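车被偷了以后怎么报案:写给住在 Sumholm 和附近的人

作者:Bảo Đinh
更新:2020年2月

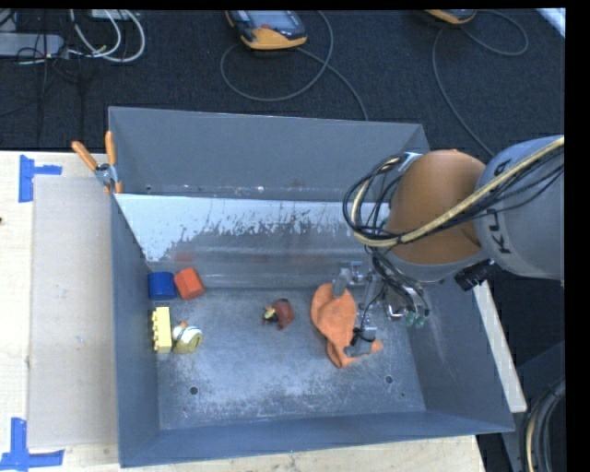
灰色金属箱,里面靠左后角放着一个深蓝色的块和一个橙红色的块。

去年春天我的车在 Pastwood 的停车场被偷了。那时候我搬到 Sumholm 还不久,不知道应该先打给谁,也不知道警察会问什么。我在电话里说错了车牌的一个字母,后来为了改这个错误,又跑了2次警察局。这篇文章把我走过的步骤按顺序写下来,也加上了几位邻居的经验。中文不是我的母语,如果有的句子读起来奇怪,请在页面下面留言,我会改。

文章里写的是我们这个地区的做法。如果您住在别的地方,表格的名字和窗口的时间会不一样,请先问本地的警察局。

一、先确认车真的是被偷了

发现车不在原来的位置,第一个反应常常是马上报警。请先用几分钟做下面的检查。

在停车的那条街上走一遍,也看一下相邻的街。大型停车场有几层看起来完全一样,我认识的人里面有两个是记错了楼层。

看一下路边有没有临时禁止停车的牌子。Murncombe 的市场日和修路的时候,市政部门会把挡路的车拖走。拖走的车会登记在拖车场的名单上,打一个电话就能查到。拖车场的电话印在禁停牌的下方。

问一下家里有钥匙的人。

如果车是贷款买的,而且最近有一期没有付,请打电话问贷款公司。贷款公司收回车的时候,不一定会当面通知您。

这些都查过了,车还是没有消息,就可以报案。不要等到第二天。车刚丢的那几个小时,路口的录像还容易找到,附近的人也还记得看见了什么。

二、什么情况打紧急电话,什么情况打普通电话

请打紧急电话的情况:

您正看着有人在砸车窗或者把车开走。
车里有孩子、老人或者别的人。
对方拿着刀、枪,或者您觉得他可能拿着。
有人受伤。
您在回家的路上看见了自己的车,里面有人。

请打普通报案电话的情况:

早上起来车已经没有了,街上很安静,也没有危险。
车还在,但是车窗坏了,里面的东西不见了。
只丢了车牌。

丢车牌也要报案,很多人觉得这是小事。偷来的车牌可能会装在别的车上,以后罚单和询问都会寄到您家里。报案以后有一个编号,您可以用这个编号说明,从哪一天开始这块车牌已经不在您的手里。

如果您不确定应该打哪一个,就打紧急电话,把情况说清楚,接线员会帮您转。

三、打电话以前准备什么

如果是紧急情况,不用准备,直接打。如果不紧急,先把下面的内容写在一张纸上。我自己说外语的时候容易紧张,有一张纸在手里会好很多。

车牌号码。请写清楚,字母和数字分开写。O 和 0、I 和 1 在电话里很容易听错,可以用一个词来说明字母。
品牌、型号、颜色和出厂年份。
车架号。它在登记证上,也在保险单上。
最后一次看见车的时间和地点。
发现车不见了的时间。
钥匙现在在哪里,一共有几把,有没有丢过一把。
油或者电大概还剩多少。
车上有什么特别的地方:划痕、贴纸、换过的轮子、儿童座椅。
车里有什么贵重的东西,有没有证件、药或者家里的钥匙。
车上有没有定位设备。

最后一次看见车的时间,如果您不记得准确的时间,就说一个范围,比如“晚上我关窗帘的时候还在,早上出门的时候不在了”。这样的说法警察完全可以接受。请不要为了显得准确,随便说一个时间。后来录像和您说的对不上,会给自己带来麻烦。

四、电话里怎么说

接线员通常会先问您在哪里,安全不安全。先回答这个问题,再说车的事情。不要一开始就讲整个故事。

第一句话可以这样说:“我要报一辆被偷的车,我现在是安全的,我在某某街。”

然后等对方问。对方会按照表上的顺序问,您只要照着那张纸回答。没有听懂就请对方再说一次,这没有什么不好意思的。如果您需要翻译,请在开始的时候就说出您的语言。翻译在线路上加入需要等一会儿,我那次等了超过15分钟,中间不要挂断。

说完以后,请对方把车牌重新念一遍给您听。这一步我当时没有做,前面已经说过后果。

挂电话以前,要记下三样东西:案件编号、接线员的工号、下一步由哪个警察局负责。我们这里 Pastwood 和 Flanagan 的案件由 Sumholm 警察局处理,Murncombe 有自己的窗口。按照车丢的地方来分,不按照您住的地方来分。

五、去窗口填表

打完电话以后,大部分人还需要去窗口签字。要填的是101号表,名字叫“机动车被盗陈述”。表可以在窗口拿,也可以请他们先发到邮箱,在家里慢慢看。

需要带的东西:

带照片的身份证件,原件。
车辆登记证。如果登记证放在车里一起丢了,请说明,窗口可以用车牌查。
所有还在您手里的钥匙。
保险单,或者保险单的号码。
案件编号。

填表的时候有几个地方容易出错。

“车主”和“使用者”是两个栏目。如果车登记在您丈夫、妻子或者公司的名下,车主那一栏要写登记的人。您自己写在使用者那一栏。登记的人以后也可能需要来签字。

“有没有允许过别人使用这辆车”,请老实地写。如果以前把车借给过朋友或者让修车厂开过,也写在这里。写了名字并不表示您在怀疑他。

“车门有没有锁”,不确定就写不确定。有人害怕保险公司不赔,就写“锁了”。这张表是正式的陈述,您在最后一页签字,表示内容是真的。

“车内物品”这一栏很小。东西多的话,另外写一张纸,每一页都签上名字和案件编号。

签字以前请把整张表读完。如果有警察帮您写,也请他读给您听。有不对的地方,当场画一条线改掉,在旁边签上名字的缩写。离开窗口以后再改,就要重新预约。

窗口会给您一份复印件。请您自己再拍一张照片,放在手机以外的地方也存一份。

六、现场和证据

如果车被整个开走了,原来停车的位置可能留下碎玻璃、工具或者锁的零件。请不要扫,也不要捡。先拍照片,从远处拍一张,从近处拍几张。照片里最好有一个不会移动的东西,比如路灯或者门牌,让别人看得出位置。

如果只是车窗被砸了,车还在,请不要坐进去,也不要先去洗车。用手碰过的地方越少越好。下雨的时候,可以在外面盖一块塑料布,盖以前也要拍照片。问接线员会不会有人来取指纹。如果回答是不会,您再清理。

录像的问题要抓紧时间。很多商店和住宅的摄像头过几天就会自动覆盖旧的录像。您可以去问附近的商店和邻居,请他们先保存那一段时间,再把他们的地址告诉警察。请不要坚持要求他们把录像给您本人,有的人不愿意给,也有权利不给。您需要的只是让录像不要被删除。

我去问邻居的时候,写了一张小纸条放进信箱,内容是这样的:

“您好,我住在同一条街。昨天晚上到今天早上,我的车在街角被偷了。如果您的摄像头拍到了那一段,麻烦您先保存。警察的案件编号写在下面。谢谢您。”

五户人家里面有一户回了电话。那一户的摄像头角度刚好能看到街角。

七、如果您自己找到了车

这件事情比大家想的要常见。偷车的人有时候只是用一个晚上,然后把车丢在别的街上。朋友在 Flanagan 看见了您的车,拍了照片发给您,您当然很想马上开回来。

请不要自己去开。原因有几个。车里可能还有人。偷车的人可能在附近看着。还有,车在警察的系统里已经是被盗车辆,您开着它在路上,会被当作嫌疑人拦下来,这种拦车的场面不会很客气。

正确的做法是站在远一点的地方,打电话,报案件编号和准确的位置。说明您是车主,穿什么衣服,站在哪里。然后等警察来。如果车开走了,您只记方向,不要跟着。

定位设备也是一样。手机上看得到车在哪里,请把位置告诉警察,不要约几个朋友一起去敲门。地图上的点可能差几栋房子,敲错了门对谁都不好。

八、街道被封锁的时候

有时候因为找一辆被偷的车,警察会把几条街封起来。如果您刚好住在里面,请按照下面做。

待在家里,锁上门,离开对着街的窗户。
不要到阳台上拍录像,更不要直播。里面的人也可能在看手机。
如果您在封锁区外面,不要想办法从小路进去。找拉警戒线的警察,告诉他您的地址,问他什么地方可以等。
家里有老人要按时吃药,或者有孩子一个人在家,请马上告诉警戒线旁边的警察,他们可以安排。
只看警察局自己发布的消息。街坊的聊天群里常常有人转发旧的照片。

封锁结束以后,如果您在自己的院子里发现不认识的包、衣服或者工具,不要拿起来看,打普通电话就可以。

九、通知保险公司

拿到案件编号以后,当天就联系保险公司。很多保险合同里面写了通知的期限,请找出自己的合同看一下。保险公司会问的问题跟警察差不多,请用同一张纸回答,两边的说法要一致。

保险公司一般会要求您等一段时间,看车会不会找回来。等的时候可以问以下几件事:

合同里有没有包括代步车,可以用几天。
车里的私人物品由车的保险赔,还是由家庭财产保险赔。
贷款还没有还完的话,赔款先付给谁。
如果赔款以后车又找到了,车属于谁。

每一次打电话都记下日期和对方的名字。我用一个旧的练习本来记,后来跟理赔员意见不同的时候,这个本子很有用。

不要在等待的时候停止付保险费和贷款。车丢了,合同还在。

十、别的要处理的事情

家里的钥匙如果在车里,而且车里还有写着您地址的信,请先换门锁,这比别的都急。

车库的遥控器在车里,就把旧的遥控器从系统里删掉。说明书上一般有方法,找不到说明书可以问装门的公司。

银行卡在车里,要马上挂失。

停车证和过路费的账户,都要打电话暂停。您的车在别人手里的时候,也会产生过路费和罚单。收到这样的单子,不要不理它,也不要先付钱。写一封短信,附上101号表的复印件,寄给发单的部门。我一共收到过一张罚单,寄信以后取消了。

十一、以后怎么跟进

案件会分给一位负责的警官。如果过了5个工作日还没有人联系您,可以打普通电话,报编号,问现在是谁负责。态度请平静一点,接电话的人多半不是负责您案件的人。

有新的情况要主动报告:收到罚单、有人看见车、想起来车里还有别的东西。新的情况会加在原来的案件里,不需要重新报案。

车找到以后,警察会通知您去领。去领以前先问三个问题:车在哪个场地,要不要付保管费,保险公司要不要先派人检查。领车的时候绕着车看一遍,里面外面都拍照片,再签字。车里如果有不是您的东西,告诉场地的工作人员,不要带回家。发动以前看一下油箱和轮胎,如果感觉不对,就请拖车拖到修车厂。

还有一件事容易忘记:确认“被盗”的记录已经从系统里取消了。请向警察要一张写着取消的纸,开始的几个星期放在车里。我有一位邻居在四月领回了车,过了几天在 Murncombe 的桥上被拦了下来,在路边解释了很久。

十二、几个常收到的问题

我没有居留证,可以报案吗?
可以。窗口需要知道您是谁,护照也可以用。

车很旧,不值钱,还要报吗?
要报。车如果被用来做别的坏事,登记的人是您。

是我认识的人开走的,怎么办?
在电话里直接说出来,也说明您有没有同意过他用车。警察会问得更详细。如果对方是您的家人,请先想清楚再签字,陈述交上去以后不能随便收回。

我那天喝了酒,不记得停在哪里。
先请一个朋友陪您把走过的路再走一遍。还是找不到就报案,并且照实说。

可以请别人替我去窗口吗?
签字要本人去。身体不方便的话,打电话请他们安排上门,我楼下的老人就是这样办的,等了一个多星期。

表格有没有中文的?
我写这篇的时候,Sumholm 的窗口有一张中文的说明,表格本身没有。说明放在门口右边的架子上,拿完了可以请工作人员再印。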